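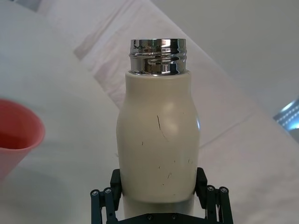
Insulated bottle, cream, no cap.

November, started 09.40
Ball rebound and roll, Tadarby training pitch, second visit
Run sheet 2447

Purpose: repeat the rebound set from the first visit with the drop frame properly levelled, then get roll distances in both directions along the touchline. The first set is not usable for the goalmouths. The frame was leaning towards the goal at the north end and the ball was landing off the mark, which shows up as a sideways kick on most of the traces.

Balls: two Hosilia match balls from the same box, marked A and B on the valve panel. Pressure set indoors and checked again outside after they had been left on the grass while the frame went up. Both had dropped slightly. Topped up with the hand pump and rechecked. I have not corrected the earlier set for this and do not intend to.

Drop height 200 cm, measured from the underside of the ball to the top of the grass. Last time the sheet says "to ground", which could mean either the grass or the soil under it. The sheet template needs changing so it asks for one or the other.

Stations as before: both penalty spots, both goalmouths, centre circle, and the worn strip in front of the dugouts. 20 drops at each station, ball moved a hand's width after every drop so we do not flatten our own landing point. Ball A for the first half of the drops, ball B for the rest.

Rebound, notes by station

Centre circle. Tight grouping. A and B indistinguishable. This is the reference for the rest.

South penalty spot. Slightly lower than centre, same spread. The spot itself is bare and harder than the grass round it, so drops landing on the paint were logged but flagged.

North penalty spot. Lower again. Softer underfoot, heel leaves a mark.

South goalmouth. Wide spread. Some drops hit a filled divot and came up dead. These are real behaviour of the surface and stay in the set.

North goalmouth. Lowest of all, and now clean enough to believe. No sideways kick with the frame level. So the earlier sideways movement was the frame and the low rebound was the pitch. Previous note blaming both on the frame is wrong, I will amend it.

Dugout strip. Highest rebound on the site. Compacted, hardly any grass left.

Logging: the Pyo logger missed triggers at the dugout strip. The microphone was picking up the groundsman's mower on the far pitch and the threshold had been set too low. Raised it and repeated the whole station from the first drop instead of patching the gaps. No further misses. The file from the aborted attempt is kept with "void" in the name, do not merge it.

Roll

Ramp placed on the touchline, ball released from the top notch. Down the mowing direction the ball runs noticeably longer than against it, as expected. Across the centre line it drifts towards the stand in both directions, so there is a real slope and it is not the ramp. Checked by turning the ramp end for end.

Grass height by prism gauge was 8 mm shorter on the stand side than on the far side. I do not know if this is deliberate. Asked the ground staff to let us have the mowing record. It matters for the roll figures but should make little difference to rebound.

Ball B began to show a lifted seam near the end of the roll work. Last few runs were done with A only, marked on the sheet. B is withdrawn from testing and goes back in the box with tape on it so it does not get picked up by mistake.

Comparison with Brastisdale

Same method, same frame, different ball model, so only the pattern between stations can be compared and not the values. At Brastisdale the two goalmouths agree with each other. At Tadarby they do not. Drainage at the north end is the obvious suspect but we took no moisture readings on either visit. Take the probe next time.

To do
Change "to ground" on the run sheet template.
Amend the note from the first visit.
Write the trigger threshold on the logger lid.
Replacement for ball B, same model if it can still be had.
Moisture at every station before any drops are made.
Ask whether the north goalmouth has been reseeded.

Packed up 14.15. Frame feet cleaned, one locking pin bent but still holds.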